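The Good Coat

The invitation from Clerkel said smart but relaxed, a phrase that has ended marriages. My wife read it aloud twice and went to run a bath. I went to find the black jacket.

I had bought it 5 years before, in a shop called Mussa, from a salesman who told me it would see me through anything. So far it had seen me through 2 funerals and a parking dispute. It had spent the rest of its life in the back of the closet, behind the vacuum cleaner, developing opinions.

I put it on the bed. It landed the way a teenager lands on a couch, all twist and no effort, with one sleeve bunched up at the side. I pulled at a fold to straighten it and a different fold appeared. I pulled at that one.

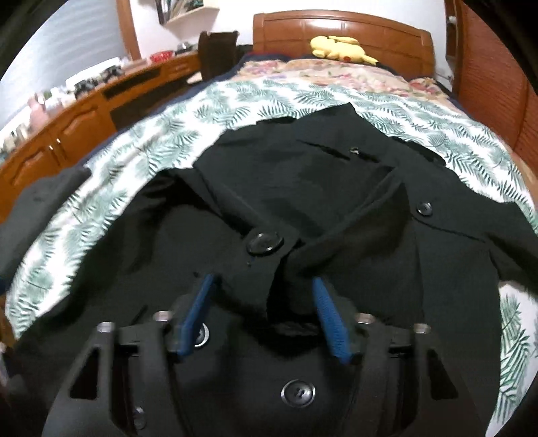
"It needs a brush," my wife called from the bath. She couldn't see it from there. She has never needed to.

I tried buttoning it, on the theory that a jacket with its buttons done up would remember what shape it was. I got two closed before I noticed that one of them belonged to a strap, and that I had fastened the thing to itself. I undid everything and sat down on the palm fronds. We have had those sheets since Rurkanora, where we stayed for one week in May and came home believing we were people who lived among ferns.

"What are you doing?"

"Getting ready."

"It's gone quiet."

I checked the pockets, to look busy. There was a ticket from the parking dispute and a mint that had turned to chalk. In the lining, where it must have slipped through a hole, was a card from Clerkel, inviting us both to last year's party. Smart but relaxed, it said.

"Did we go to this last year?" I asked.

The water stopped running.

"You said you had nothing to wear," she said.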